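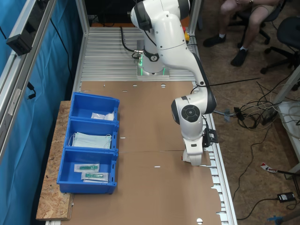
Teaching an arm to sort packets by remote control goes faster with a few bench habits.

- Cover metal slats with flat cardboard.
- Set the bins in a row and leave them there for all 14 demos.
- Start each demo from the same arm pose.

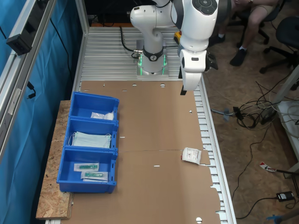
*One packet on the cardboard, three bins at the side.*

Come straight down over the packet and slow down for the last bit - jerky moves get learned too. Close the fingers, pause, then lift.

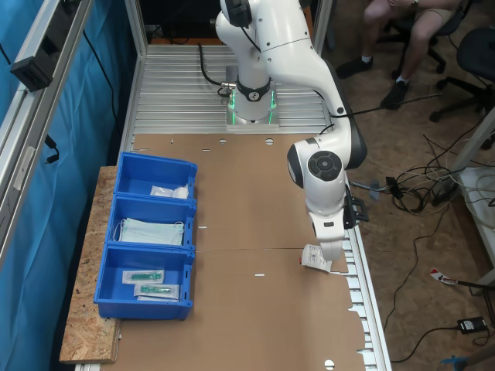

Geetha Palaniappan: I'd throw out any demo where you regrip twice. Mine got better once I did.

Pinch soft packets near one edge and let them hang. Carry them high enough to clear the rim, 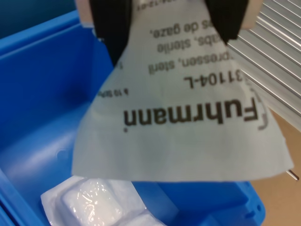
then lower before you open the fingers. Save the run and put out the next packet.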